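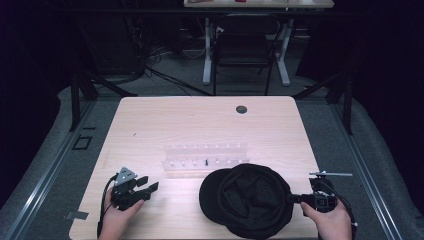 2 min read

Call for participants: hand dexterity in adults who do close manual work

Kirklow Occupational Health Unit is recruiting adults for a study of fine motor performance over a working day. The study compares people whose jobs involve sustained close handwork (watch repair, dental technology, sewing, electronics assembly) with people whose jobs do not. Reference number: 2156.

Who can take part

Adults aged 30 or over, working at least 16 hours a week in the same job for the past year. Left-handed applicants are particularly needed. Glasses and contact lenses are fine. You cannot take part if you have had hand or wrist surgery since last November, or if you take medication that causes tremor.

What is involved

Two visits to the Grelamness site, one before a shift and one after. At each visit you will complete a timed pegboard test with each hand, a grip strength measurement and a short questionnaire on pain and fatigue. Between visits you keep a work diary — paper or online — noting breaks and the main tasks done. No blood samples are taken.

Please avoid caffeine for two hours before each visit and remove rings and watches on arrival. Fingernails should be short enough that the fingertip touches the table first.

Payment and data

Participants receive a gift card after the second visit, plus local bus fare. Parking is limited to eight spaces behind the Hegyi Building and must be reserved. Results are stored under a code, and you may withdraw your data at any point before analysis begins. Individual scores are available on request but are not a medical assessment.

How to apply

Complete the screening form at the Dudico front desk or ask for a copy by mail. Forms must be received by 5 Dec 2021. Questions on eligibility go to Ailbhe Flanagan, study coordinator; questions on consent and data go to Áine Sheehan. Quote the reference number in all correspondence.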